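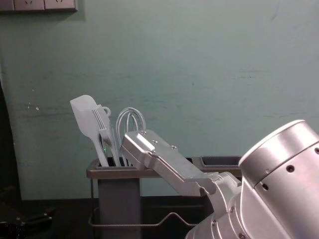 Ilaria Cocco wrote in to ask if the Stutau utensil caddy is supposed to rock on its tray. Hers leans toward the tall-tool side whenever the whisk goes in, and it clicks against the wire when anything is pulled out. She had already tried turning it around and had moved it to a different part of the table. No change.

Ticket subject: Caddy rocks in wire stand, water left in base
Product: Stutau utensil caddy, dark gray, with wire stand
Site: Kemham kitchen
Handled by: Prokport housewares support
Status: Resolved, one item left open

Reported symptoms

1. Body of caddy moves side to side in the wire stand when a tool is lifted out.
2. Clicking noise at the front, level with the wire.
3. Water found under the body the morning after washing up.
4. Whisk catches on the slotted turner and brings it out too.

Items 1 and 2 looked like the same fault. Items 3 and 4 were treated separately.

Setup as found

The customer keeps the spatula, turner and whisk together in the left compartment. The middle compartment was left free for wooden spoons, which had been taken out for oiling. Black cloth under the tray, dark tabletop under the cloth. The cloth had been added in June to protect the surface and nobody had connected it with the rocking.

Customer confirmed that nothing had been dropped on the stand and that it had not been through the dishwasher. The body had, many times, on the top shelf. That is allowed.

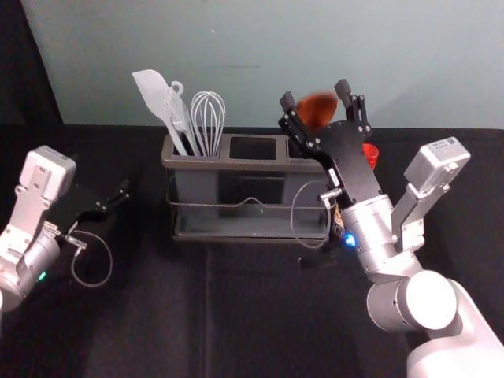 Step 1: Check the stand by itself

Lift the body straight up out of the wire. Do not twist it. Put the stand on bare table with no cloth and press on each corner in turn. A good stand stays flat. This one lifted at the back left corner, by less than the thickness of a coin.

The dip in the wire at the front is part of the design. Two earlier tickets from the Villalba store had customers bending it straight with pliers, which spreads the side wires and makes the looseness worse. Leave the dip alone.

Step 2: Check the body by itself

Put the body on bare table without the stand and press on the rim. No movement. Base is flat, no warping from the dishwasher. Body ruled out.

Step 3: Load test

Put the body back in the stand on bare table. Added the tools one at a time, shortest handle first.

Spatula: stable
Turner: stable
Whisk: slight lean, no click
All three, then whisk pulled out fast: click heard at front

Moved the whisk to the right compartment and repeated. No lean, no click. The three tools together came to 300 grams on the customer's kitchen scale, well inside what the stand will hold. Total weight is not the problem. All of it was on one side, and the stand had a raised corner on top of that.

Step 4: Reset the raised corner

Customer was asked to take the stand off the table, hold the tray flat against a cutting board and press down on the back left corner with the heel of the hand. Short firm pushes. No pliers and no heat. She used the large pale gray-green board that normally stays on the table next to the caddy.

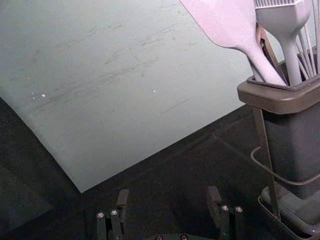
After a few pushes the corner came down level. The stand was checked again on bare table and all four corners stayed put. Body refitted, tools loaded with the whisk on its own, no click on a fast pull. The tray was then put back on the cloth. With the cloth pulled flat it was fine. With a fold running under one side of the tray the lean came back at once, so the cloth needs to be smooth under the full tray or kept clear of it.

Step 5: Water in the base

The drain slots in the floor of each compartment were checked with a toothpick. The left one was partly blocked with what the customer described as dried batter. Soaked the body in warm water with dish soap for 20 minutes, then rinsed it through from the top. Water ran out freely from all slots afterward.

The tray is meant to catch drips and has no outlet of its own. It has to be emptied by hand. Customer had assumed it drained somewhere – the insert sheet does not say either way. Advised emptying it after each wash and drying the wire while the body is out.

Step 6: Whisk catching on the turner

The hooked end of the turner handle is the part that catches. The turner was being stored with its slotted head down among the whisk loops when all the tools went in at once. Two options were given:

a) Keep the whisk in the right compartment, turner and spatula in the left.
b) Keep all three together, but put the turner in last with the hook facing outward.

Customer chose option a. The wooden spoons go back in the middle when the oil is dry.

Customer follow-up, 10 in the morning, by email

"No clicking so far. The board has gone back to being a board. There was still a little water in the tray this morning but I had put the spatula away dripping, so I will count that as mine. Do you sell the wire stand separately? The finish is wearing at the front where it touches the body."

Reply sent

The stand is sold separately under the same name. Ask for version 2, as the older one is narrower and will not take the current body. Wear at the contact point is cosmetic as long as there is no rust. If rust shows up, replace the stand and do not sand it, as sanding removes the coating around the spot as well. A thin strip of clear silicone tape on the body where the wire touches will slow the wear. Dry both surfaces before sticking it on.

Open item

Insert sheet: add a line saying the tray must be emptied by hand. Passed to the Villalba office for the next print run. Ticket stays linked until the new sheet is in the box.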